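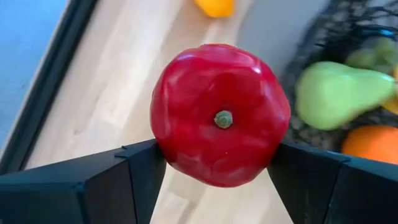
Play Kitchen Helpers Wanted in Prustport

Do you still have a soft spot for pretend food? We are looking for 6 friendly people to help us sort and set out the play kitchen at the Cetia toy library, from the big shiny red tomato with its little green stem to all the other bits and pieces that our young cooks love to carry off in their pockets.

You would join us for two mornings a month, starting with a get-together on 03/03/2023 – coffee and cake provided, of course! We have nearly 87 families signed up now, so an extra pair of hands really is a treat for us. No experience needed, just patience and a liking for small children and their very long lunch orders.

To put your name down, stop by the front desk at 29 Stavberg Street.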